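Search this site Enter keywords

How to clean and repaint a metal parts bin

Posted in May by the Gill workshop desk

Old sheet-metal bins turn up cheaply at clearance sales, and most only need a wash, a rub down and a coat of paint. Allow two evenings, with the paint left to harden in between.

Empty the bin and tip out any grit over a sheet of newspaper. Wash it in hot water with plenty of washing-up liquid, using an old toothbrush in the seams. Rinse and dry it with a rag straight away, then stand it somewhere warm overnight. Water sits in the folds longer than you would think.

Next, deal with the rust. Small specks will come off with wire wool. For anything deeper, use 119 grit if your supplier sells the odd sizes, or the nearest they have. Feather the edges of any flaking paint until you can't feel a step with your fingertip. Wear gloves — the folded edges can be sharp.

Wipe everything down with white spirit and let it dry. Mask off any part that will stay bare. I leave the floor unpainted, as screws and brackets scrape paint off it within weeks. A thin wipe of oil will do there.

Prime the bare patches on the walls, then put on two thin coats of metal paint. I used Gelluseo in mid grey, and a 900 ml tin was far more than one bin needs. Keep the brush nearly dry in the corners or it will run. Take the tape off while the last coat is still slightly soft.

Leave it until the paint no longer marks with a fingernail before you load it. Heavy fixings go in the larger section, with small packets behind the divider.

Comments (2)

Drikach
Does the oil on the floor get on the screws? Mine are for indoor joinery.

Staltport69
Done three of these since Thursday. A hair dryer on the seams saves the overnight wait.

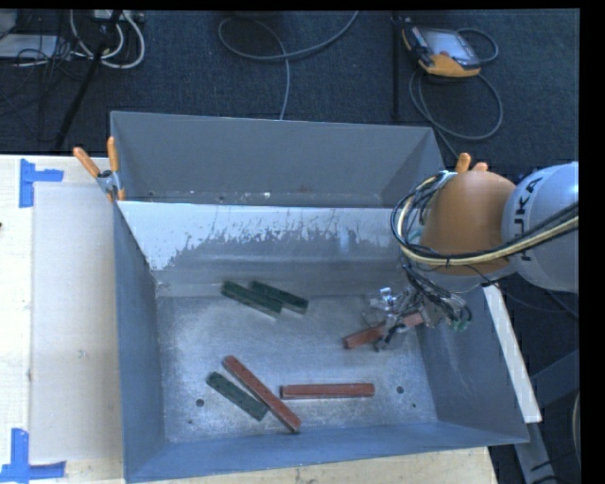 Two-part metal bin with a bare floor and a scuffed divider.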